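Service Robots on Offer: Reading a Product Before You Rent It
Handout 4, revised 2022-06-08
Godfrey Owino

Welcome back, everybody, and thank you for the lively talk last week about floor-cleaning machines. Today we move on to something with arms and legs (I know many of you have been waiting for this one!) and we will spend the whole session on a single household job, fetching and putting away drinks.

Please keep the fridge job in mind as you read.
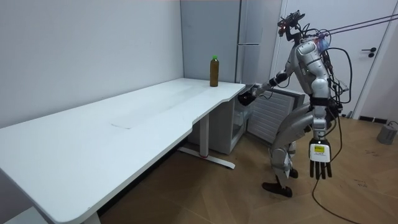
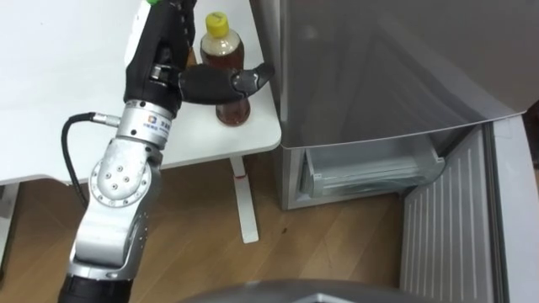 The offer we are reviewing is the Trellammont home-assist package, which comes in two parts. You rent the robot itself by the month, and then you pay separately for Lemma, the software that holds the household tasks. People mix these up all the time, and I did too when I first read the brochure, so write both names at the top of your worksheet and keep a column for each.

The price sheet gives 1,120 a month for the robot and 202 a month for Lemma. There is also a one-time setup visit at 636, during which a technician from Urard comes out, looks over the room, and goes through the first tasks with you. Moving to a new room later means paying for another visit, and that line is in small type on page two, so do go and find it.

Now, when a seller tells you that a robot "can handle the fridge," I would like you to slow down and break the job into its pieces. Somebody has to find the door and pull it open. Then there is the bottle, which has to be gripped firmly enough to lift and gently enough that the plastic doesn't buckle, and a half-full bottle behaves quite differently from a full one. Then the bottle has to go somewhere, and the door has to be shut again. Ask the seller about each piece by itself. A robot may be lovely at one and hopeless at the next, and a brochure will happily give you a single tick mark for the lot.

Ask about cables, too. My own first question is always what stays plugged in or tied on during normal use, and whether the price covers a version that runs without it. The Trellammont sheet says "flexible power options," and I'm afraid I still can't tell you what that means. I have written to them and will pass along the reply.

For comparison, Simitero offers a wheeled machine with one arm at 975 a month, software included. It has no legs to worry about, but its sheet lists "open shelf and tabletop items" only, with no mention of doors of any kind.

Worksheet, for next time:
Work out the first-year cost of each package, with the setup visit counted once for Trellammont.
Write down five questions you would put to the Urard technician before signing.
Choose one chore from your own kitchen and break it into pieces the way we did with the bottle.

Bring two copies, please, one to hand in and one to mark up during discussion. The longer rental agreement will be our main reading in September.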